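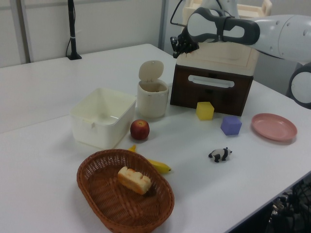

Dark brown drawer cabinet, cream top, on the white table

Re: Grinel apartment – October deposit

Burgi, quick one before I leave for Flosteck.

Burgi Leitner wrote:
> Did the agent confirm the upstairs flat? And is the 800 deposit per
> family or for the whole house? Two of us still need a cot.

Whole house. 800 now, rest of the 2000 on arrival, card or transfer. Upstairs flat is confirmed – two doubles, one single, shower only, no bath. Cots are free but you have to ask by email, they dont keep them in the rooms. Parking is behind the Moser bakery, space 19, not the one by the gate. Key box code comes the day before.

Heating is on a seperate meter in the ground floor flat. Read it when you get in, write it in the blue book.

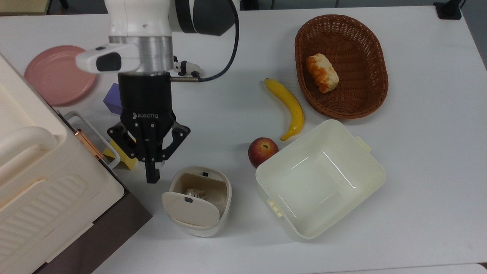 Small white container on the table

Still no word on the dog. Will ring again tonight. Sheets included, towels not. Bring your own coffee filters, last time we had none and the shop shuts at noon.

Luzius Trummer

Comments

Brollo: Is the terrace shared with downstairs?

Burgi L.: Yes, but they have there own table.

Brollo: ok thanks, count us in

Recent in this list
Ski storage at Flosteck
Grinel – who has the spare key?
Bus times from Moser
Final bill, last October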